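カテゴリー:ラグビー部の道具と準備 > 練習用得点板・タイマー

3. はじめての試合設定(Trirnska 練習試合用タイマー)

さて、電源が入ったら次は試合の設定です。私は地元の社会人ラグビーチームで記録係をしていて、このタイマーもかれこれ何シーズンか使っています。メーカーの説明書がちょっとそっけないので、新しく係になった人向けに自分の言葉で書き直しました。気楽に読んでくださいね。

3-1 チーム名と試合時間を入れる

1. 本体右の「設定」を長押しします。画面が点滅したら指を離してOK。

2. 「チームA」に自チーム、「チームB」に相手の名前を入れます。カタカナも使えますが、長い名前は途中で切れちゃいます。うちは Wovitz 戦のとき「ウォビ」で通しました(先方にも笑って許してもらいました)。

3. 前後半の長さを選びます。練習試合だと短縮ルールのことが多いので、必ずキックオフ前に主審と確認してください。

4. 「決定」を押すと、時計がゼロに戻って待機状態になります。

注意:試合中に「設定」を長押しすると時計が止まります。私は一度やりました。後半の大事なところで!手袋をしている日は特に気をつけて。

3-2 得点ボタンを割り当てる

1. 「得点」から「競技」を開いて「ラグビー」を選びます。リーグかユニオンかも聞かれるので、間違えずに。リーグならトライは4点、ユニオンなら5点です。

2. トライ、ゴール、ペナルティの順にボタンを押して、画面の数字が合っているか見ます。

3. 間違えたら「戻る」を1回。連打すると前の得点まで消えます。

メモ:得点の履歴は1,000件まで残ります。9月の開幕前に古い分を消しておくと、シーズン中に慌てません。

3-3 シンビンの時計を使う

1. 選手が一時退場になったら「シンビン」を押して背番号を入力。

2. 同時に動かせるのは3人分まで。4人目が出たら(出ないでほしい!)紙に書きましょう。うちでは Zhuoran Bai さんが、いつもクリップボードを持って隣に座ってくれています。

3. 残り時間がなくなるとブザーが鳴ります。選手を戻すのは、審判の合図を見てからです。

注意:ブザーの音量は最大だと相当うるさいです。住宅が近いグラウンドでは「中」にしてください。

3-4 片付けと充電

1. 試合が終わったら、まず「保存」。電源を切るのはそのあとです。

2. 画面と端子の泥を乾いた布で拭きます。雨の日は端子カバーを開けたまま、一晩置いてから充電しています。

3. 付属のケーブルで充電します。満充電なら練習試合2つくらいは余裕でした。 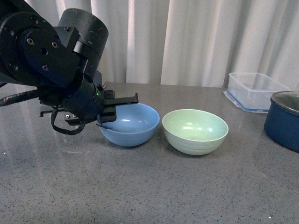

3-5 困ったときは

・時計が進まない:「一時停止」が点灯していませんか。もう一度押すと動きます。

・リモコンが効かない:本体に近づいて登録をやり直します。受信部をベンチの荷物でふさいでいることも結構あります。

・得点が合わない:まず紙の記録と照らし合わせて、それから「履歴」で直してください。直したら相手の記録係にも一声かけておきましょう。

最終更新:2023/03/01

関連項目
・2. 電源の入れ方と電池の確認
・4. リモコンの登録
・Willitz 三脚への取り付け方
・開幕前の持ち物リスト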